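Tovinen 2 released: fewer arguments between arms

The second major version of Tovinen, our motion planner for pairs of arms that have to share a table, went out to the Jivusitz site in April and is now the default on every bench there. Anyone still on the old branch will find that it continues to work exactly as badly as before.

The big change is in how the two arms decide who goes first. Under version 1, each arm planned its own route and then asked the other whether it minded. The other usually did. Both would politely replan, arrive at the same conclusion a moment later, and ask again. Observers compared it to two people meeting in a narrow corridor, except that people generally give up and laugh.

Version 2 hands the matter to a small arbiter called Pal, which keeps a single timetable of who may occupy which bit of space. An arm now reserves the air over a bin or tray before it sets off, and gives it back once its wrist is clear. If a reservation isn't used, it lapses after 200 milliseconds. Pascal Lebrun, who wrote most of Pal and has answered most of the complaints about it, picked that figure after trying shorter ones. "With anything less, the slow arm lost its place while it was still thinking," he said. "I had some sympathy."

Perception has been tidied up as well. The old detector had firm views about flat, shiny surfaces and would now and then offer the rim of a steel tray as a thing worth picking up. The new one masks out the known fixtures first and only then looks for parts. Loose wires remain difficult. The detector reports a bundle of them as one object with low confidence, which is also how most of the team would put it.

Part poses are now refreshed during the final approach, so the gripper can pause short of a board, look again and shift over before closing. This adds a little time to each pick. There is a flag to switch it off, and a note beside the flag asking you to leave it alone.

Before release, the planner was run against 1,131 recorded requests from the Jivusitz benches. Nine ended in a stalemate. All of them came down to one configuration file in which both arms had been given the same name, and the planner now refuses to start if it meets such a file. Trernex, who supply the bin layouts, have been told, and took it well.

Upgrading is mostly painless. Calibration files carry over unchanged. Task scripts that call the old "ask_other" function will need editing, as the function has gone. The log viewer has moved to its own package and has finally learned to scroll sideways. The dark theme did not make it into this release, despite representations from several quarters.

Work on the next version has started with cables. At present Tovinen treats the cable on an arm as a fat, stiff sleeve, which is safe but makes the planner rather timid near the other arm. Lebrun would like something closer to the truth by the next release. He declined to say when that would be.

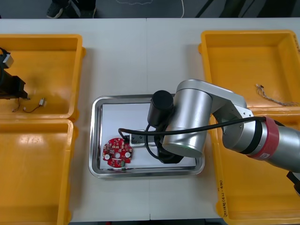

TRERNEX BENCH USERS / PLANNING AND CONTROL SOFTWARE TEAM

Gripper just short of a red circuit board in the steel tray, with the other arm's gripper over at the upper-left bin. Release notes and the migration guide are in the usual place on the team pages. Bug reports should include the Pal log and the layout file, preferably the one you were using at the time.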